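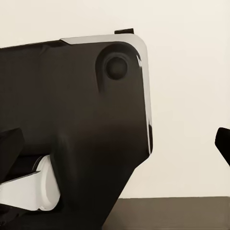 Gripper close up, simulated kitchen, wrist view.

Jirix manipulation software, progress note to Nindano
Tue 5 January
From: Sem Jansen

Short one, am behind on the write-up.

Planner: new grasp sampler merged. Plans now come back in up to 60 ms, old one was all over the place. Collision margins around the counter edge still too fat, so it refuses grasps it should take. Rimantas Avotiņš is on it.

Perception: plate and cup poses OK. Glossy surfaces still throw the depth model, fridge door worst. Trying a mask before the depth step, no result worth reporting yet.

Control: wrist oscilation on slow approaches fixed, was a stale gain file. Sim and controller clocks now synced.

Tooling: replay viewer works, colour coding by planner stage. Eglītis licence renewed.
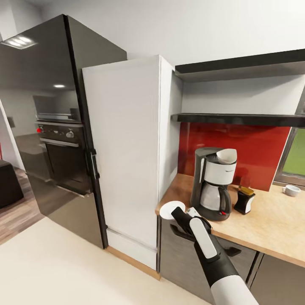
Will the February milestone move?
The sampler part is on schedule, but the perception part needs two more weeks.

Next: finish margins, rerun all eight kitchen tasks, then freeze the branch for Jomcombe. Need a decision on extra GPU hours before the rerun, otherwise we queue behind teh training jobs. Budget sheet to follow seperately.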